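Shape Blocks for Small Hands: What We Printed and What We Learned
Product Design Studio, Barard project report

By January we had gone through 15 versions of the star. Fifteen! The first ones had points so thin that they snapped when we pried them off the print bed, and the next batch was so chunky that our classmates kept calling them flowers. We finally settled on short points with a small curve at each tip, and that version went into the Zivau set.

The set is meant for a preschool sorting table. Children pick up a block, feel the outline and match it by shape or by color, so both had to be clear right away. We chose red, green, yellow and blue, and we repeated some shapes on purpose – a child who sorts by shape and a child who sorts by color should end up with different groups and have something to argue over.

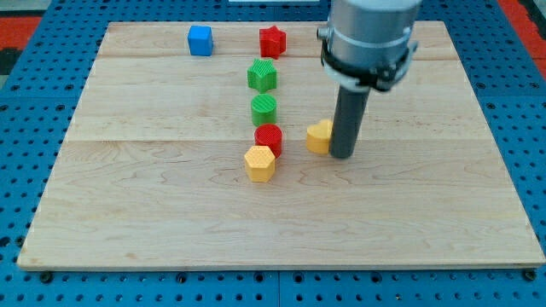

Figure 2. Stars, cylinders, a cube, a hexagonal prism and a heart on the wooden board.

We loved working on the pale wood. Our earlier tests were done on a dark tabletop and the blue cube almost vanished, but on the board it is easy to pick out. The fine print lines on the top faces stayed too. We had planned to sand them away, then found we liked the texture under our fingertips and left it alone.

The heart gave us the most trouble in the slicer. Our first file had a gap in the mesh at the notch, and fixing it took most of an afternoon. The cube needed no fixing at all, only a little rounding on the edges.

Printing the final set and its spares took 9 sessions and used 462 grams of filament, failed stars not included (we kept those in a jar). Next term we want to add an oval and a half-moon, and try a softer yellow.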